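Search this site Enter keyword Go

FOR IMMEDIATE RELEASE

Ploronwood Patient Alliance Questions Savings Claimed for Garrido Hospital Merger

PLORONWOOD - The Ploronwood Patient Alliance today called on Juvby Health and the Garrido Hospital Group to publish the figures behind their planned merger, saying the case made to the public so far rests on promises that were made in other towns and never checked.

The two companies announced in April that they would combine their hospitals under one board. Their joint statement says patients will see "shorter waits, lower bills and the same trusted care." It does not say by how much, by what date, or who will measure it.

"We have read the statement several times and we still can't find a number a patient could hold them to," said Elaheh Bakhtiari, director of the Alliance. "If the savings are real, put them on paper. If they are hoped for, say so." 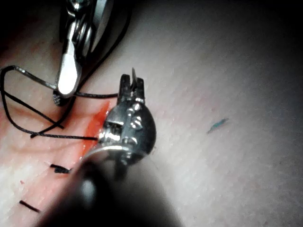 The Alliance's main concern is price. Juvby and Garrido are the only two hospital operators most residents can reach in under an hour, and once they are one company there will be no second quote to ask for. The companies say a larger group can bargain harder with its suppliers and pass the benefit along. That may be true of what a hospital buys, from bed sheets to the curved needle held in a surgical instrument's jaws, but the Alliance has seen no commitment that any discount will reach a patient's bill. The joint statement uses the word "savings" freely and never says whose they are.

A review prepared for the merging companies by the consulting firm Skistex has been cited twice in public meetings as proof that the deal will help patients. The Alliance asked for a copy and was given a summary of two pages. The summary says the review drew on 2,363 patient accounts. It also says that 2,219 of those were for outpatient visits, which leaves very little to go on for the overnight stays and operations that put families in debt. The summary does not explain how the accounts were chosen.

"I would not draw the conclusion they draw from what we have been shown," said Wiebke Teuber, who reviewed the summary for the Alliance. "Maybe the full report answers my questions. I would be glad to read it."
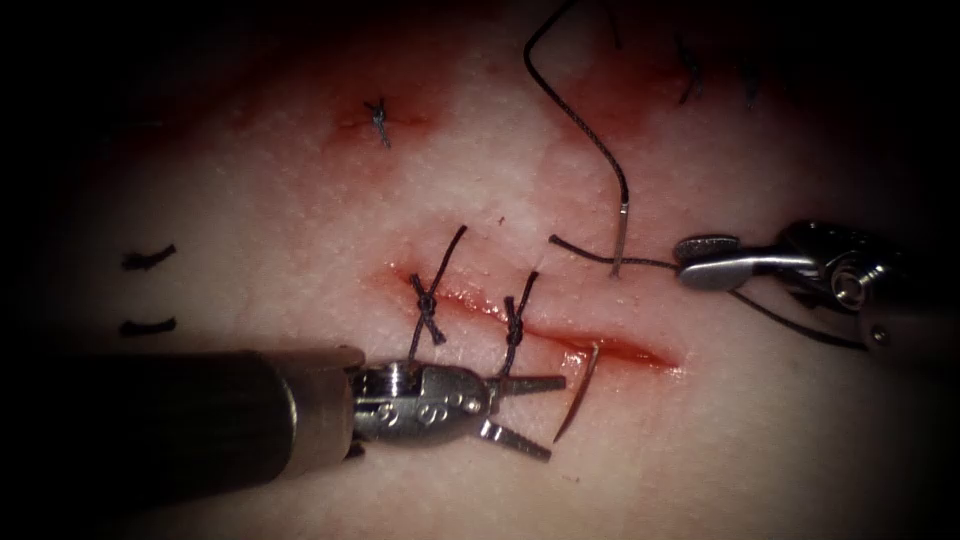 Two knotted stitches partly close an incision, with the rest still open.

The Alliance also disputes the claim that no services will be lost. Asked at a meeting in Ploronwood whether the maternity ward would stay open, company representatives said there were "no current plans" to close it. The same phrase was used about the Garrido night pharmacy, which shut a few months later. Residents who now drive to the next county for a prescription after 9 p.m. can be forgiven for hearing it with some doubt.

The Alliance does not oppose every merger. Small hospitals do struggle, and a stronger partner can keep the doors open. But neither Juvby nor Garrido has said it is in financial trouble, and their statement describes both as being in good health. It is hard to see why a healthy company needs to be rescued by another healthy company.

The Alliance is asking the companies to do the following before the deal goes to regulators:

Release the full Skistex review, including how patient accounts were selected.

Agree in writing to a cap on price increases, with an outside auditor.

Name every department under review for closure or transfer.

Hold a public meeting in the evening, when people with day jobs can attend.

A letter making these requests was signed by 53 local residents and delivered to both companies. Juvby sent a form reply thanking the signers for their interest. Garrido has not responded.

About the Ploronwood Patient Alliance
The Alliance is an independent membership group that follows hospital pricing and access in the Ploronwood area. It takes no money from hospitals, insurers or drug makers.

Related releases
Alliance Asks Why Garrido Night Pharmacy Closed
What "No Current Plans" Has Meant So Far
Juvby Price List Still Hard to Find, Members Report
Reading a Hospital Bill: A Short Guide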